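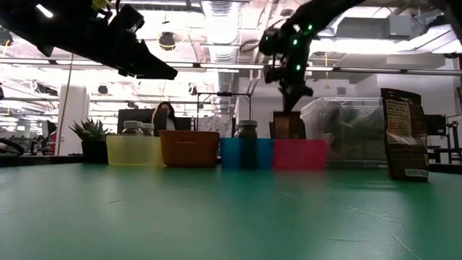
Section 6: Your first tidy-up with the Orna two-arm table

Can a pair of arms put things away for you yet? On a good day, yes – slowly, and one thing at a time. Sorting into bins is the best chore to begin with, and it's still a thrill to watch when it goes well. Kalik, the control program, should already be running before you start this section.

What works and what doesn't

Lidded jars, cans and small boxes are well within reach. Bottles with rounded tops go nicely if they stand upright. Cloth and foil pouches are harder, as they change shape in the fingers, and sunglasses depend a great deal on how they land. Folding, wiping and anything with liquid in it are still jobs for you.

Setting up the bins

1. Line up the bins along the far side of the table, open side up. Use a different colour for each, as Kalik tells them apart by colour.
2. Leave a plant or a storage tub at the end of the row if you like. Mark it as "keep out" on the table map.
3. Press Home and wait for both arms to stop moving.

Caution: Keep hands, hair and sleeves away from the table while the arms have power. Press the stop button before you reach in, even for a second.

Laying out the things to be sorted

4. Spread the items over the mat with a hand's width between them where you can. A bit of mess is fine! The Dudás grippers cope with a cup on its side, and mixed shapes make a much better test than a neat row.
5. Keep cloth near a corner, to be tried last.
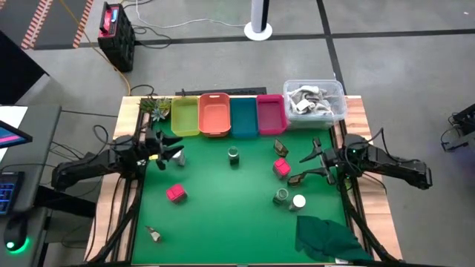

Running the chore

6. Choose Sort, then pick a bin for each kind of item.
7. Set the speed to 20 per cent for the first run. Go up to 60 per cent once you trust the layout.
8. Press Start and stand back.

Note: If a gripper misses, let it try again. It will make two more attempts, then skip the item and carry on with the next.

9. When the run ends, open the log and look through the skipped items. Turn them or move them a little, and press Start again.

How good is it?

In our Plelberg workshop we logged 3,357 picks with this set-up. Jars and cans were the steady ones, and cloth gave us most of our skips. You'll clear the table faster by hand for now, but we'd love to hear which of your own odds and ends it can manage. Section 7 covers adding a new item to the list.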